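How to Make Skillet Cornbread Without Buying Anything Special

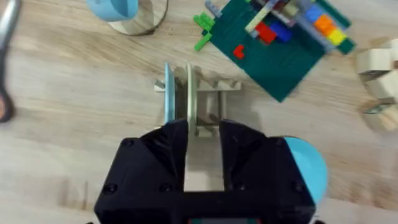 Tabletop, with the grain running on the diagonal.

I have read a lot of cornbread recipes, and I don't believe most of them. They want stone-ground meal from one particular mill, or a skillet your grandmother seasoned, or an overnight soak. I tried the overnight soak. It tasted like cornbread that I'd had to wait for.

The recipe I keep going back to started as the one on the back of the Nerkach cornmeal bag, with the sugar cut way down and the oven turned up. Makes one 10-inch skillet.

What you need

1 1/2 cups yellow cornmeal, medium grind
1/2 cup all-purpose flour
1 tablespoon sugar (the bag says 1/3 cup, so it's cake, apparently)
2 teaspoons baking powder
1/2 teaspoon baking soda
1 teaspoon salt
1 1/2 cups buttermilk
2 large eggs
4 tablespoons butter

Heat the skillet

Put the empty skillet in the oven and set it to 425 degrees. Leave it in there for a good 15 minutes after the oven claims to be ready. My Heltora oven beeps long before it's anywhere near the number on the display, and I doubt it's the only brand that does.

Mix the batter

Whisk the dry ingredients in a big bowl. In another bowl, beat the eggs into the buttermilk. Pour the wet into the dry and stir until you can't see dry flour, then quit. A few lumps are fine. I've seen people insist on folding with a rubber spatula in figure eights. Use a spoon.

If you only have regular milk, people will tell you to add lemon juice and call it buttermilk. It isn't as thick and it doesn't taste the same, but the bread does rise. Use a little less of it, 1 1/4 cups.

Butter and bake

Take the skillet out (the handle is hot, and will still be hot when you forget) and drop in the butter. Swirl it until it melts. Pour most of it into the batter, stir twice, and scrape the batter into the pan. It should sizzle around the edge. If it doesn't, the pan wasn't hot enough and you'll get a pale bottom. Eat it anyway.

Bake 20 to 23 minutes. The toothpick test is not much use with cornbread; mine has come out clean on a middle that was still gummy. Press the center with a finger, and if it springs back it's done. With a thermometer you want 200 degrees or a little over.

Let it sit 10 minutes before cutting.

Changes I've tried

Creamed corn: half a can, and hold back 1/4 cup of the buttermilk. Good, but heavier.
Cheddar: a cup. Mostly it just browns.
Honey in place of the sugar: couldn't taste any difference.
Bayram chili flakes, 1 teaspoon: yes.

Keeping it

It's best the day you make it. The second day it needs toasting in butter. I've seen claims that it freezes for 40 days "like fresh." I froze a batch in September, well wrapped, and it thawed into crumbs. They went into a pot of chili.

Posted October 1, 2021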